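Boletín interno
Servicios generales y almacén

Nuevas normas para la clasificación y el etiquetado de envases pequeños
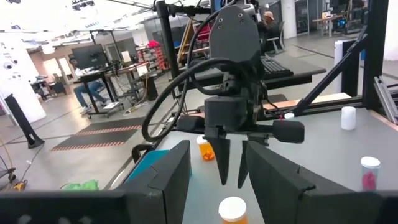 Frascos de color ámbar y otros envases pequeños sobre la mesa gris.

Con fecha 08/08/2024 entra en vigor la instrucción que regula el depósito, la clasificación y la retirada de envases de pequeño formato en las mesas de trabajo del centro Sudach. La medida afecta a los frascos de tipo farmacéutico, a los botes cilíndricos con tapa y a las tapas sueltas, con independencia de que contengan material o se encuentren vacíos.

El inventario realizado por el área de almacén registró 1710 envases repartidos entre las salas Lu y Jalis. De ellos, 17 carecían de etiqueta legible en el momento de la revisión y quedaron apartados hasta que los equipos responsables comuniquen su contenido. El plazo para hacerlo finaliza con el mes de agosto. Transcurrido ese periodo, el material no identificado se entregará al servicio de residuos, sin posibilidad de reclamación posterior.

La instrucción establece que todo envase depositado en una mesa compartida llevará una etiqueta adhesiva con el nombre del contenido, la fecha de llenado y la sala de procedencia. La etiqueta se colocará en el cuerpo del frasco y nunca en la tapa, dado que las tapas de un mismo diámetro se intercambian con facilidad. En los frascos translúcidos se admite una etiqueta de menor tamaño, de modo que el nivel del contenido siga siendo visible.

Las tapas sin envase se depositarán en la bandeja habilitada junto a la entrada de cada sala. No se guardarán en cajones personales ni se dejarán sobre la mesa al término de la jornada. El personal de almacén las clasificará por diámetro y las devolverá a las estanterías de uso común.

Los pedidos de reposición se tramitarán por medio de la aplicación Gitel, en el apartado de material fungible. El almacén central dispone en la actualidad de 4000 unidades entre frascos ámbar y botes blancos, por lo que no se autorizarán compras externas de estos dos modelos. Las solicitudes de otros formatos deberán acompañarse de una breve justificación firmada por la persona responsable de la sala.

Hendrik Baloyi, coordinador de almacén, atenderá las consultas relativas a la aplicación de estas normas y facilitará las etiquetas a los equipos que todavía no las hayan recibido. Se ruega a las personas responsables de las salas Lu y Jalis que trasladen el contenido de este aviso a quienes utilicen las mesas de forma ocasional.

El texto íntegro de la instrucción puede consultarse en el tablón del almacén y en la sección de documentos de Gitel.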